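Vernon Poirier
a long thread on cut flowers, sorry in advance, get a drink

1/ My neighbor asked me why her grocery store bouquets only last a couple of days and I started typing an answer and it got away from me, so now it belongs to all of you.

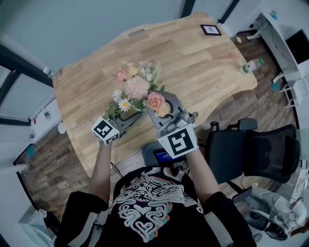
Flowers on the big wooden table, where flowers belong.

2/ I should say I have no training whatsoever. I worked Saturdays at a flower shop called Alva when I was in school, and Mrs. Drurkov, who owned it, had opinions on everything from stem length to my haircut. Most of what follows is hers.

3/ First thing is the vase. Wash it with dish soap and hot water, every time, even if it looks clean. If you wouldn't drink out of it, don't put tulips in it! The slime on the inside is bacteria and it clogs up the stems.

4/ Then cut the stems. Take off an inch or so with something sharp (kitchen scissors tend to crush them, a paring knife is better, proper snips are best) and get them into the water right away. I cut on a slant. Plenty of people say it makes no difference and they may be right, but I've been doing it too long to quit.

5/ Pull off every leaf that would sit under the water. This is the step people skip, and it's the reason your vase smells like a pond by the weekend.

6/ Okay, the potions. Pennies, aspirin, vodka, lemon-lime soda, my aunt's spoonful of sugar. I've tried all of these over the years and the little packet that comes with the bouquet beat every one of them for me. Use the whole packet and the amount of water it says. No packet? Plain water, changed every 2 days, and a fresh snip while you're in there.

7/ Keep them away from the fruit bowl. Ripe bananas and apples give off ethylene, and carnations especially hate it. Also away from the radiator, the sunny windowsill and the top of the TV, if you still have the kind of TV with a top.

8/ Daffodils! They leak a sap that is rough on other flowers. Give them a jar to themselves overnight before you mix them with anything, and don't recut them when you move them over. I ruined a lovely bunch of tulips one March learning that.

9/ Kai Seidel asked in the replies about droopy roses. Recut them, lay them flat in a sink of cool water for an hour, stem and head and all, then stand them back up. Works for me more often than it doesn't. Hydrangeas like the same treatment, and they drink like horses, so check the water in the morning and again at supper.

10/ And tulips keep growing after you cut them, so they will lean and wander all over the place. You can wrap them in newspaper for a night to straighten them out, but I like them best when they've gone a bit floppy and are reaching for the window.

11/ Somebody wants to know what to buy on a budget. Alstroemeria, every time. Two weeks easy if you're kind to it, and it costs next to nothing. Chrysanthemums after that. Going to go change my own water now, send me your bouquets!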